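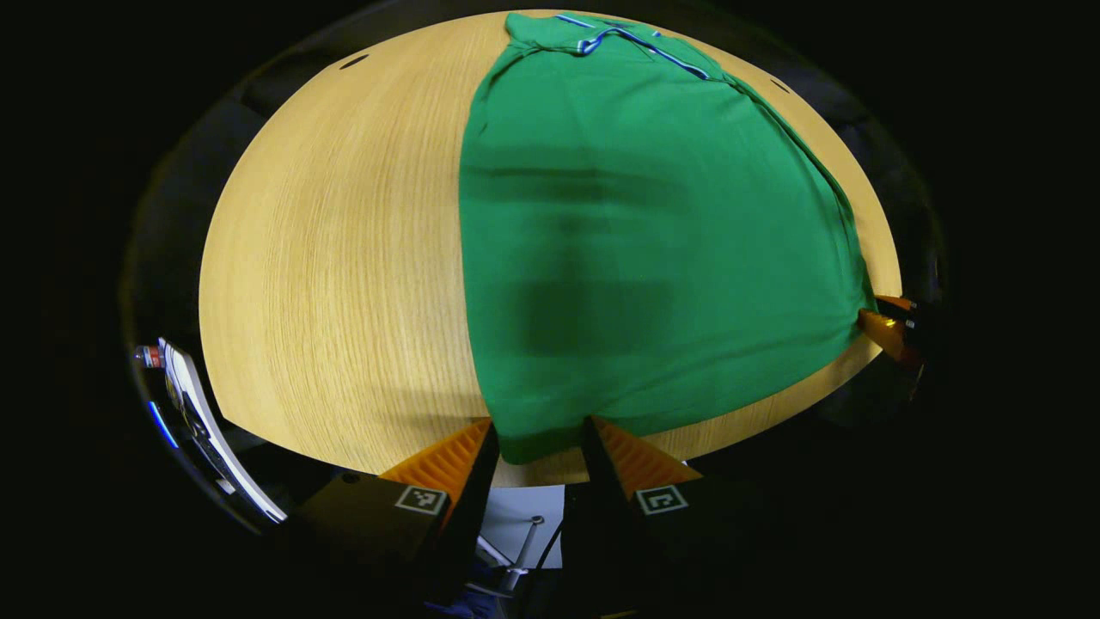 Green polo, striped collar

From: Wubit Araya
To: Feddale Walkers list
Date: 19 Dec 2018
Subject: Re: April weekend at Saltance

Dear all,

Thank you, Dalia, for taking on the bookings again, and for writing it all out so clearly. I have read it twice with a pot of tea and still managed to muddle the trains, so forgive me if I ask something you have already answered.

Dalia El Fassi wrote:
> The hostel can give us 12 beds if we confirm before the new year.
> It comes to £199 for the lot, both nights, bedding included.
> I'd like to do the cliff path on the Saturday (10 miles, fairly
> gentle) and something shorter before we go home. Any objections?

No objections from me, only a plea that we stop at the bakery by the harbour, which I still think about. Please put me down for a bed, and one for my sister, who has been hearing about Saltance for years and is finally coming to see it. She's a steady walker but not fond of stiles, so if there is a way round by the lane we'd both be very glad of it.

On the club shirts, I do like a green, and a collar looks smart in the pub afterwards. I'd be just as happy in my old jumper though, so please don't order on my account if others would sooner spend the money on supper! 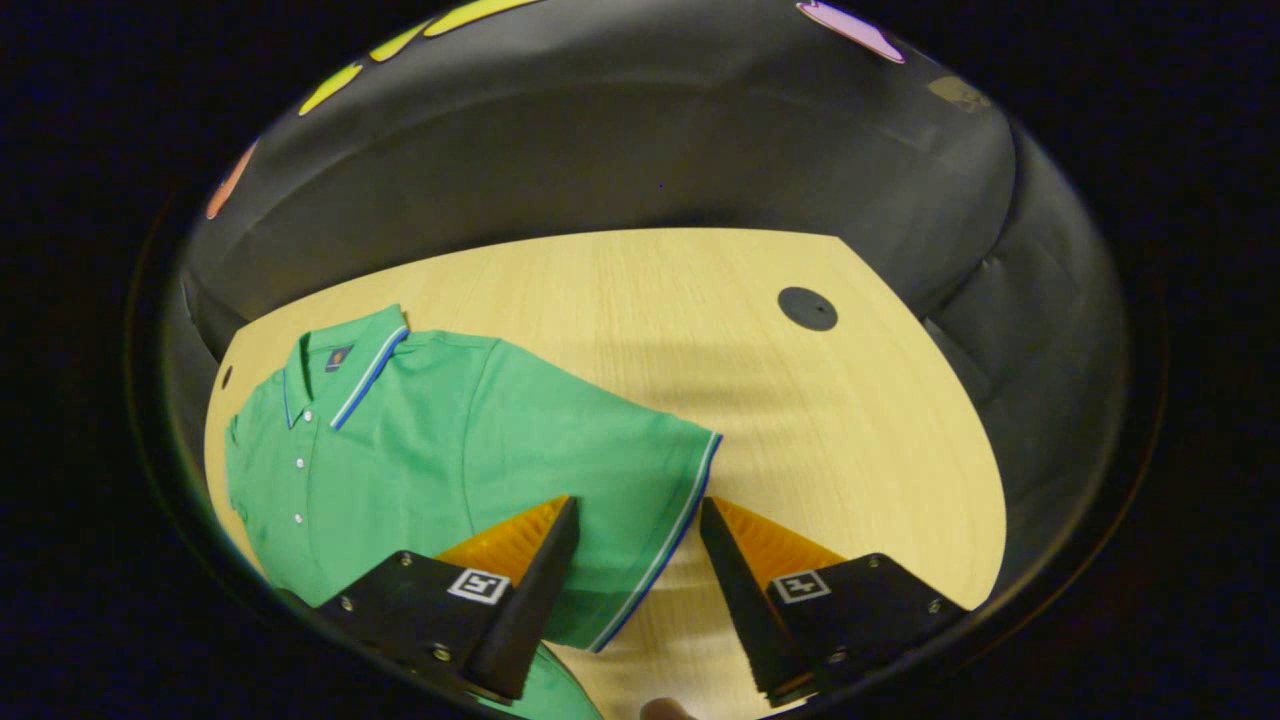

The front, with the small badge and white buttons

One more thing before I let you all get back to your wrapping. I have 2 spare copies of the old coast map, rather soft at the folds but perfectly readable, and whoever would like one need only say. I can bring them to the January walk, or drop them round if you're this side of Feddale.

Lovely Christmas to everybody, and love to the dogs.

Wubit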